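18. Juli 2023
von Krisztina Lakatos

Ich habe eine Meinung zu Putzmittelflaschen. Die hatte ich nicht immer, sie ist mir im Lauf der Jahre zugewachsen wie anderen Leuten eine Meinung zu Rotwein. Eine Flasche muss in den Schrank passen, man muss sie mit einer nassen Hand halten können, und sie soll nicht auslaufen, wenn man sie hinlegt. Am dritten Punkt scheitert so ziemlich alles, was ich bisher gekauft habe.

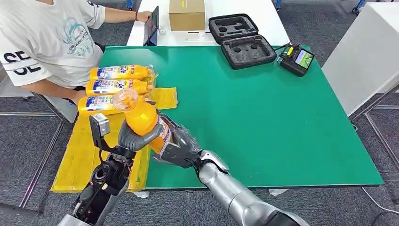
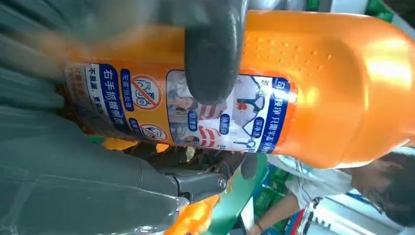
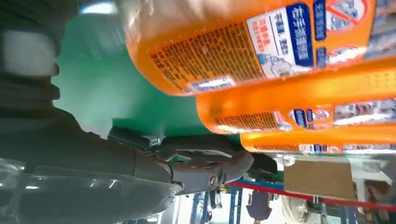 Flaschenorange in der Waagerechten.

Dieses Orange muss man mögen. Es ist ein Orange, das man sonst von Schwimmwesten kennt und von der Limonade, die es bei uns nur an Geburtstagen gab. Auf der grünen Matte sieht es noch ein bisschen entschlossener aus. Ich selbst würde mir so etwas nie offen ins Bad stellen, aber verlegen kann man es jedenfalls nicht.

Mein Chinesisch reicht für eine Speisekarte mit Fotos. Cường Kim hat es besser gelernt als ich und war so freundlich, mir das Etikett vorzulesen, mit schief gelegtem Kopf, denn bei einer liegenden Flasche läuft die Schrift quer. Auf dem dunkelblauen Streifen steht sinngemäß: mit der rechten Hand seitlich greifen. Daneben: läuft nicht so leicht aus, kostet weniger Kraft. Ich musste mir das zweimal sagen lassen. Eine Flasche, die weiß, mit welcher Hand ich sie anfassen soll! Ich bin Linkshänderin und fühle mich seitdem leicht gerügt.

Dazu gibt es ein rotes Verbotszeichen, Kreis mit Strich, darunter eine Hand und ein Behälter. Gleich daneben noch ein kleineres, falls man das erste für einen Vorschlag hält. Was genau verboten ist, darüber waren Cường und ich uns nicht einig. Er tippt auf falsches Halten beim Ausgießen. Ich glaube, es geht um Linkshänder.

Die übrigen Versprechen kennt man aus jeder Sprache. Keine Vorbehandlung nötig. Gegen hartnäckige Flecken. Tiefenreinigung. Und dann, ganz am Rand: nur eine halbe Kappe. Das rührt mich am meisten, ein Hersteller, der einem freiwillig sagt, dass die Hälfte genügt. Meine Mutter hat ihr Leben lang nach Gefühl dosiert, und ihr Gefühl war immer eine ganze Kappe und dann noch ein Schluck für die Waschmaschine.

Zu Hause benutze ich Prultlow, die Literflasche, also 1000 Milliliter in einem Format, das in keinen Schrank der westlichen Welt passt. Der Griff sitzt oben, der Schwerpunkt unten, der Verschluss tut, was er will. Im Oktober ist mir so ein Ding im Fach umgekippt und hat in aller Ruhe seinen Inhalt an das Regalbrett abgegeben, an die Staubsaugerbeutel und an eine Schachtel mit Weihnachtskerzen. Die Kerzen riechen seither nach Alpenfrische. Ich habe sie trotzdem angezündet. Davon rate ich ab.

Danach habe ich bei Tornell einen Schrankeinsatz gekauft, Modell Stollidier, für Flaschen im Liegen. Liegen sei platzsparender, stand auf dem Karton, und das stimmt ja auch, solange man nur Wein trinkt. Die Anleitung hat mich einen Abend gekostet, das Fach ist 403 Millimeter tief und mein Schrank natürlich ein wenig flacher, so dass die Tür jetzt einen Spalt offen steht und mich im Vorbeigehen am Schienbein erwischt. Aber gestapelt wird seitdem. Drei Flaschen übereinander gehen gut, bei der vierten fängt das Rutschen an. Glatter Kunststoff auf glattem Kunststoff, da hilft kein Zureden.

Ein paar Dinge habe ich beim Stapeln immerhin gelernt, ich schreibe sie auf, bevor ich sie wieder vergesse:

Die schwerste Flasche nach unten. Ja, ich weiß.

Verschlüsse alle in dieselbe Richtung, und zwar nach vorn. Was tropft, soll mir auf die Füße tropfen und keine heimlichen Seen an der Rückwand bilden.

Angebrochene Flaschen gehören gar nicht in den Stapel. Die stehen bei mir jetzt im Eimer unter dem Waschbecken, aufrecht, wie es sich gehört.

Ein altes Geschirrtuch zwischen zwei Lagen wirkt Wunder - es muss nur wirklich alt sein, die neuen sind zu glatt.

An den orangen Flaschen gefällt mir übrigens noch etwas, nämlich die kleinen Noppen neben dem Etikett, in ordentlichen Reihen. Vielleicht sind sie für die Finger gedacht, vielleicht nur für die Optik. Prultlow hat an dieser Stelle einen Schmetterling.

Cường will mir das Kleingedruckte bei Gelegenheit auch noch übersetzen. Es ist ein dichter Block in mehreren Zeilen, und er hat schon beim ersten Hinsehen geseufzt. Bis dahin übe ich das Greifen mit rechts, und die Staubsaugerbeutel wohnen im Flur.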